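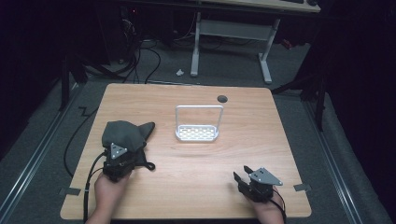

*Posto de demonstração: duas pinças manuais, uma peça de tecido macio e o cesto de arame à espera dela.*

**Camargo, 3 de outubro de 2023** – A Matard, que recebe, verifica e volta a embalar artigos têxteis devolvidos, vai automatizar parte da arrumação em cesto no seu centro de Camargo. O projeto, desenvolvido com a empresa de robótica Billar, tem uma particularidade de que as duas equipas se orgulham: quem ensina os robôs são as pessoas que fazem este trabalho todos os dias.

Oito operadores do centro passaram já pela formação e repartem agora o turno entre a linha e a mesa de demonstração. Com uma pinça em cada mão, pegam nas peças, viram-nas, procuram a melhor zona para apertar e pousam-nas no cesto. Os movimentos ficam registados e servem de base ao treino dos braços robóticos que a Billar instalará na linha.

## Começar pelo mais difícil

Uma caixa de cartão é fácil de agarrar. Uma bolsa felpuda com cordão dá muito mais luta: muda de forma quando se lhe toca, dobra-se sobre si própria, e o cordão prende-se onde menos convém. Foi por artigos destes que a Matard quis começar. O catálogo de treino reúne 167 referências, de gorros e bonecos de peluche a sacos, mantas pequenas e capas, e foi escolhido pelos próprios operadores a partir das peças que mais tempo lhes levam.

«Na primeira manhã deixei cair quase tudo», conta Araceli Esteban, operadora de linha e uma das primeiras a inscrever-se. «Estamos habituados a sentir o tecido com os dedos e, de repente, temos duas pontas rígidas. Depois começa-se a perceber que é preciso juntar um bocadinho de pano antes de fechar, e que há peças que se levantam melhor pela bainha. Quando vi o robô fazer a mesma coisa no ensaio, fiquei mesmo contente. Aquilo era nosso!»
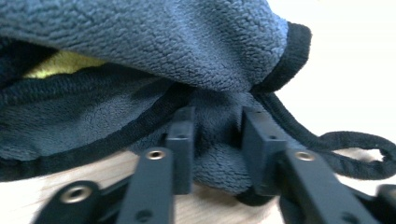 Esse saber de mãos raramente aparece num manual de procedimentos. Os técnicos da Billar tinham preparado uma lista de instruções para cada tipo de artigo e acabaram por reescrever uma boa parte depois das primeiras sessões. Os operadores pegavam nas peças por sítios que a lista não previa, e faziam-no com mais segurança. As novas fichas trazem agora um campo livre para quem está à mesa anotar o que lhe parece útil, desde o lado por onde o tecido escorrega até ao momento certo de largar.

«Aprendemos imenso nestas mesas», afirma Ostap Tkachenko, responsável técnico da Billar pelo projeto. «Há uma pequena correção do pulso, logo a seguir ao aperto, que vários operadores fazem sem pensar. Quando lhes perguntámos por ela, tiveram de repetir o gesto devagar para nos conseguirem explicar. São esses pormenores que queremos que o sistema aprenda, e só os conseguimos com quem conhece o trabalho.»

## O que muda no centro

O centro de Camargo emprega 156 pessoas, e os postos de trabalho mantêm-se todos. A arrumação repetitiva de peças soltas passará gradualmente para os robôs, a começar pelo turno da noite, em que é mais difícil preencher lugares. A verificação das devoluções, a reparação e o contacto com as lojas continuam a cargo das equipas, que ficam com mais horas disponíveis para essas tarefas.

O tempo passado à mesa conta como tempo de trabalho normal e a participação é voluntária. Cada sessão dura no máximo duas horas, com pausas, e os operadores podem regressar à linha quando quiserem. Foi também criada uma nova função, a de demonstrador, com formação própria e a remuneração correspondente.

As pinças mudaram bastante por causa dos comentários recebidos. O punho foi redesenhado depois de várias queixas de cansaço no polegar, e a altura da mesa passou a ser definida para cada pessoa no início da sessão. 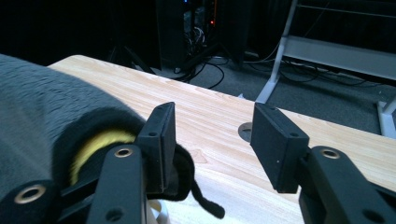 ## Próximos passos

A fase de demonstração dura seis meses. Os primeiros braços entram na linha em janeiro, num único posto, com um operador formado sempre por perto para intervir e registar as falhas. As peças que o robô não conseguir arrumar voltam à mesa e entram numa nova ronda de demonstrações.

Se os resultados forem bons, o mesmo método será levado para o centro da Matard em Flemton, onde se trabalha sobretudo com roupa de cama. Araceli Esteban já se ofereceu para ajudar a formar os colegas de lá.

## Sobre as empresas

**Matard** – Tratamento de devoluções têxteis para lojas e marcas, com centros em Camargo e Flemton.

**Billar** – Desenvolvimento de sistemas robóticos para manuseamento de materiais flexíveis.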